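Workshop notebook, Sat 3 December

Music history project, sound restoration side

Today I worked on the dance band transfers from the Drirkdale collection. I write this in the evening, so the order of things is maybe not exact. The heating was off until eleven and I started slowly.

State of the collection: 312 sides in the boxes, of which 86 are transferred and named. The rest is waiting. I will not try to go faster than now, because the last time I hurried I gave two sides the same number and lost half a day to find it.

First job was side A of the Privell disc, the foxtrot with the long clarinet introduction. The label says only "Foxtrot" and the name of the band. The speed is the question. If I play it at 78 turns, the piece is in a key between E flat and E, which no band would choose. At a slightly lower speed it comes to E flat, and the clarinet sounds much more like a clarinet. I am quite sure that the lower speed is right. The tuba also gets a better body. I made both versions and kept both, but the catalog copy is the slow one.

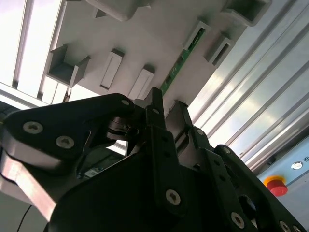

Side B is a waltz and it has the same problem, but not by the same amount. This is what I do not understand. Two sides of one disc should be cut on the same machine, or this is what I always believed. Maybe they were recorded on different days and pressed together later. I read in my older notes that I had this one time before, with a Bassi disc, and there I wrote only "strange, check again". I did not check again. To do next week.

Stylus: I used the wider one for both sides. With the narrow one there is a lot of hiss, and in the loud places it does a kind of crackle on the left channel. With the wider one the crackle is nearly gone and I lose only a little from the cymbal. For the discs with the blue label I will stay with the wide one until somebody gives me a good argument against.

Note for colleagues: please do not put the paper sleeves back with the old tape on them. The tape becomes soft and then the glue goes on the disc. I cleaned one disc today for forty minutes because of this. New sleeves are on the second shelf, left side. 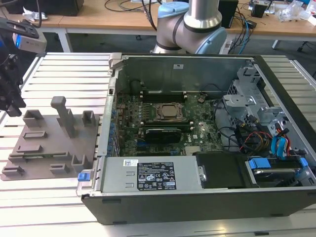 After lunch I listened to the string of songs from the dance hall evening. It is a home recording, so the quality is poor, but for the history it is maybe the most interesting thing we have. One can hear how the band changes its manner during one evening. In the beginning they play very straight, like from the printed part. The drummer uses only brushes. Toward the end the trumpet leaves the melody and plays his own line, and the people in the hall start to clap on two and four. In the printed arrangement from the same box there is nothing of this. So if we look only at the paper, we would say this town had no jazz at this time, and it would be wrong.

I want to put this in the text for the listening room, but short. The draft now has 7 paragraphs on popular styles and it is too much for a person who is standing with headphones. I cut the paragraph on the ragtime piano rolls. It was a nice paragraph, but we have no piano roll to play there. I also changed "invented" to "became known" in the place where I speak of the swing rhythm. I am not comfortable to say who invented what.

The question from the Thursday meeting, if we should count the marches as popular music: my opinion is yes. The same players did the marches on Sunday morning and the foxtrots on Saturday night. In the hand-written part books they are even in one book, first the marches, then you turn the book around and there are the dances from the other side. I copied the list of titles from the cornet book. The second trombone book is missing, and I suspect it is in the Traltel box, which was packed by a different person and has no list.

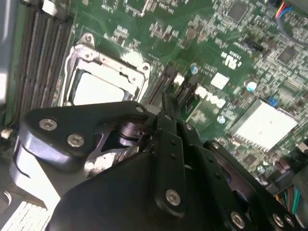 Noise removal. I tried the new settings on the waltz. With the strong setting the clicks are gone, but the attack of the banjo is gone too, and it sounds like somebody plays behind a curtain. With the medium setting I hear maybe one click in a turn, and the banjo is alive. I take medium. For the vocal sides I would go even lower, because the letters "s" and "t" suffer first and then one cannot understand the words. The words are half of the reason to keep these songs.

Also I found that I had the low cut at a wrong place for all of yesterday. It was too high and took away a part of the bass. I must do those sides again. They are marked with a red dot in the list. Do not use the red dot files for anything, please.

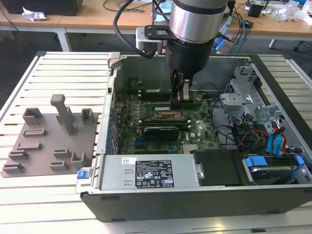 Still open:

The matrix number on the waltz side. I read it with the small lamp from the side and I think the last character is a 2, but it can be a Z. A second pair of eyes would help.

Speed of the waltz compared to the foxtrot, see what I wrote before.

Look in the Traltel box for the trombone book.

Write to the Drirkdale people and ask if the hall had a piano in it and how it was tuned. If the piano was low, my whole idea with the speed of the home recording must be done again.

Backup is running now and I leave it on for the night. The turntable is covered, the wide stylus is back in its box, and the Privell disc lies flat on the top shelf in a new sleeve.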